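Print this post | E-mail this to a friend

Washing the team kit, year two

I said I would write up how the laundry goes for our Tuesday league, and a few people at Zodville asked again last week, so I sat down and did it.

We play five-a-side. Last season everyone took their own shirt and shorts home. By March the shirts were three different shades and two pairs of shorts had gone missing. Lụa Dương offered to wash the lot for a month to see if it helped, and then I took over from her in April. I have had the bag ever since.
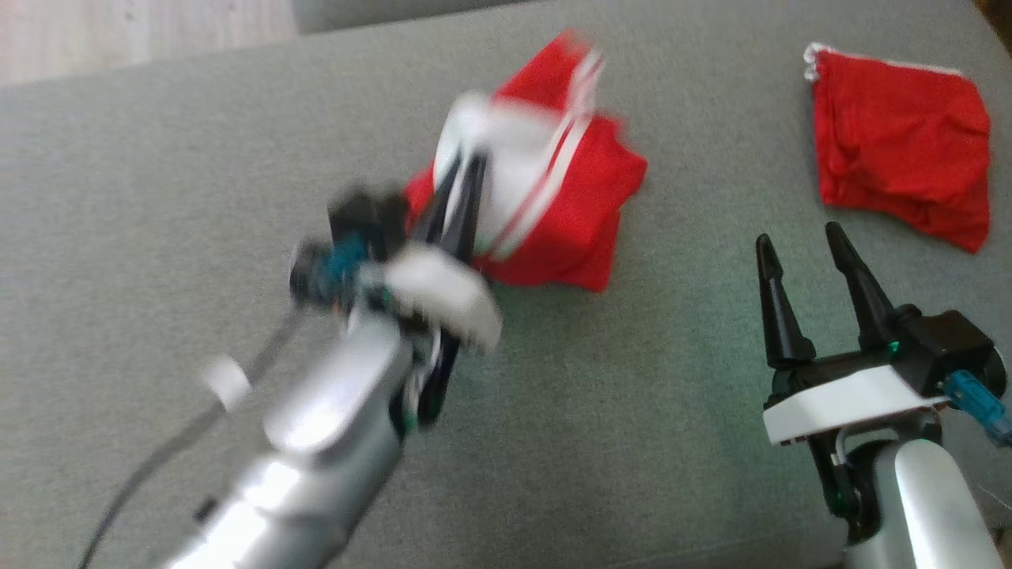

The first thing I changed was the temperature. I had been washing everything warm and the numbers on the backs started to crack. Now it all goes in cold, inside out, on the short cycle. It takes 17 minutes longer than the quick wash and the numbers have held up. I use half the detergent the bottle says. Too much of it stays in the fabric and the smell comes back as soon as someone starts running.

I don't use softener. Manouchehr Akbari talked me out of it. He ran the kit for a team in Arriaga for 7 seasons and went through a lot of shirts finding out. For grass stains I rub in dish soap and leave it overnight. Mud I let dry and brush off outside first.
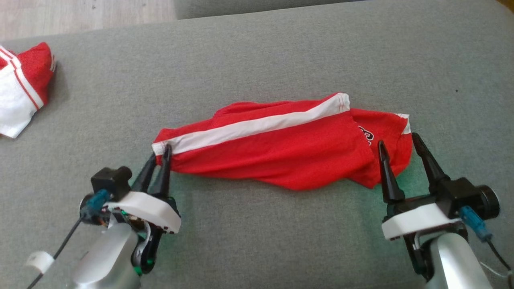
Can you put the shirts in the dryer if you're short on time?

On low heat it's fine once in a while, but take them out while they are still a little damp and hang them for the last part. High heat is what ruins the lettering.

Most weeks I hang everything on a rack in the spare room with the window open. It is dry by the next evening. In winter I run a fan.

Cost is lower than I expected. I added up soap and the one set of replacement socks and it came to 106 dollars for the season, split between all of us. A laundry service in Prestavell wanted more than that for two months.
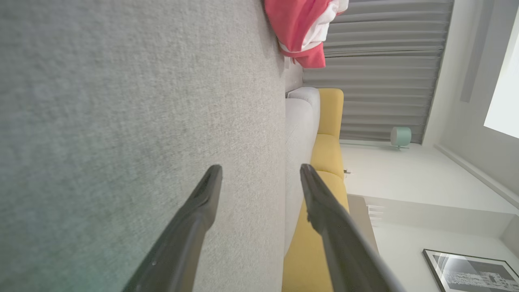

The part I still haven't fixed is the bag. The old one holds the smell no matter what I do to it, and the zipper sticks. I am going to try a mesh one before the fall season and wash it with the kit. If anyone has a mesh bag that has lasted more than a year, leave a comment and tell me where you got it.

Get new posts by e-mail. Enter your address to subscribe. You can unsubscribe at any time.

Contact | Copyright, all rights reserved | Back to top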